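How to weigh and log a catch at the Menwood station

Each team brings its cooler to the station before the cutoff. Late coolers are logged but not scored. Only one team is weighed at a time.

Set the scale on a level surface and zero it with the empty weighing container in place. Check it with the 500 g and 200 g test weights. If either reading is off by more than 2 g, recalibrate and repeat the check. 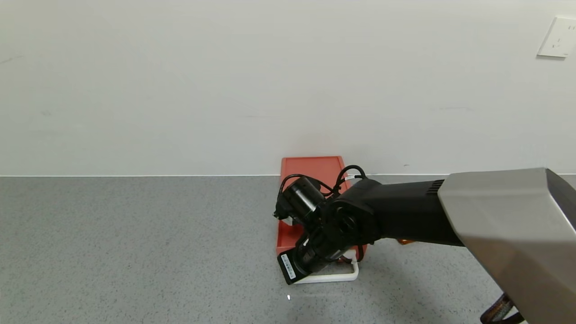

Drain the fish before weighing – ice and meltwater count against the reading. Loads over 3000 g must be split into batches. Write each batch on its own line of the sheet, with the team number and species code. Re-zero after every batch.

Measure total length from the snout to the tip of the tail. Fish under 25 cm go in the second column. Do not round up.

The team captain initials the sheet before the next cooler is opened. Disputed weights are repeated once, and the second reading stands. Send completed sheets to Mojtaba Golestani.

Last revised January 25, 2020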